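Print this page | E-mail this article

Clandside Open Day

The Clandside Open Day is a yearly public visit to the automation workshops at Clandside, on the edge of Nendville. It is held on one Saturday in June and admission is free, though parking has never been. The event is best known for its block-copying demonstration, in which a robot arm is asked to do something most visitors mastered before kindergarten.

History

The first open day drew 40 people, many of whom had come for the plant sale next door. It moved to the larger Hepburn building six years later, and attendance has since reached 3,000. The Utavwood bus, route 554, stops at the gate and is usually full by noon.

The demonstration

The arm works at a white table. A small L made of three cubes, one yellow, one teal and one red, stands inside an area outlined in black, and the arm's task is to build the same shape on the open table in front of it.

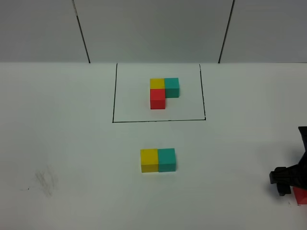
Hosts give a short talk before each run. It covers safety, the difference between a program and a learned skill, and the location of the restrooms. Questions are taken afterward, and the most common one by a wide margin is whether the arm can do laundry. The official answer is "not yet," a phrase that has appeared in every printed program since the first.

Visitors may follow the run from behind a rope or on a wall screen showing the view from the gripper. Regulars favor the screen — the rope is low, but the people leaning over it are not.

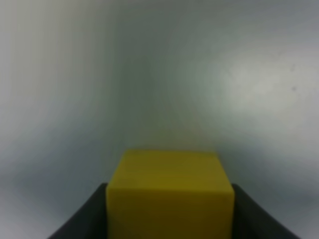
Gripper view, with the yellow cube between the fingers.

Runs are not timed in public. An early program promised "a complete structure in moments," and the wording was dropped the following year without comment. Children are invited to build the shape themselves at a side table, where standards of accuracy are more relaxed and the cubes sometimes leave in pockets.

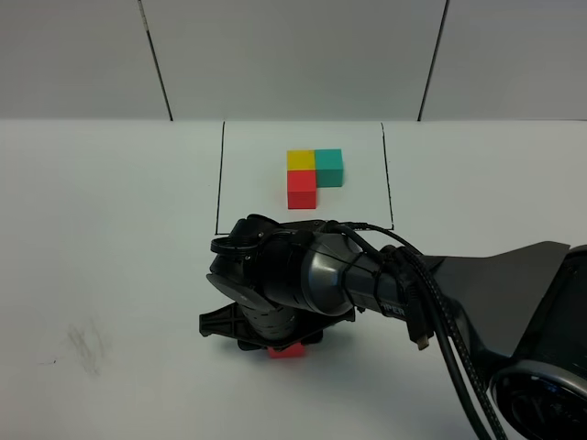 This page was last changed on Oct 5, 2026.

Reception

Local opinion is warm, if not always focused on the robots. Visitor comment cards praise the staff, the shade and the lemonade. One card, displayed for years in the Hepburn lobby, described the block demonstration as "like watching my brother-in-law park, but quieter." A proposal to replace the cubes with something more exciting was put to returning visitors and soundly rejected.

See also

Hepburn building
Nendville plant sale
Utavwood bus routes

Print this page | E-mail this article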